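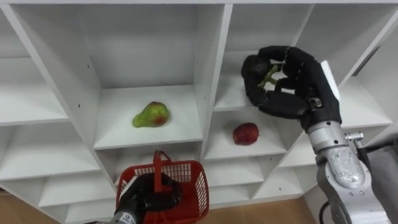

Shota Imai

Home Projects Open calls Working groups Contact

Call for participants: Good practice for two-handed shelf picking

Lekota is looking for people to help write and test a guide to good practice for humanoid robots that pick items from open shelves. The work runs through the end of February. I am coordinating the call and will read all of the applications.

Most of the written rules our members follow were made for fixed arms behind a fence. They say little about a robot that holds a basket in one hand and reaches into a cubby with the other, or about fruit and vegetables, which bruise and roll and never come in one size. The first draft of our guide covers this kind of task only: single items, open compartments, a handled basket, one robot, one person nearby.

What the draft covers so far

Grip limits for soft produce, and how to record them. Clearance between the fingers and the side panels of a compartment. When the hand holding the basket may move while the other hand is inside the shelf. Where a person may stand during a reach. What the operator writes down after a stop, including stops that seem minor. Routing of outside cables along the forearm, which the Katatby group asked us to add after reading the first version.

Section 4, on the basket hand, is the weakest. We have two competing wordings and would like participants to try both.

Who can apply

We have 24 places. We want a mix of people who operate robots, people who maintain them, people who stock or pick shelves by hand for a living, and people who have written safety procedures in any trade. You do not need a degree. You do need to be at least 19, able to stand for an hour at a time, and comfortable reading a technical document in English and marking it up.

Applicants who sell robot hands or arms may take part in the reading rounds but not in the vote on the final text.

What you will do

Participants read the draft before the first session and send written comments. There are three sessions at our Erkinby site, each starting at 9:30 a.m. and ending by 3 p.m. In the sessions you will watch picking runs, fill in the stop log, and go over the wording with your group. You will not be asked to drive the robot unless you have been trained on it, and in that case please bring your record of training. Closed shoes are required. Long hair must be tied back and lanyards come off at the door.

One further session takes place by video with the Isberg group, who are testing the same text on a different shelf layout.

Pay and expenses

Each participant is paid $700 for the full set of sessions and comments. Travel is covered up to $333 with receipts. Lunch is provided at Erkinby. If you have to drop out, you are paid for the sessions you attended.

Runs are recorded on video. Participants who do not want to appear can be seated behind the line, and this has no effect on pay.

How to apply

Send one page saying what work you do now, what part of the draft interests you, and any dates you cannot make. No resume is needed. Use the form under Open calls and choose "Shelf picking" from the list. Questions about access to the building can go on the same form.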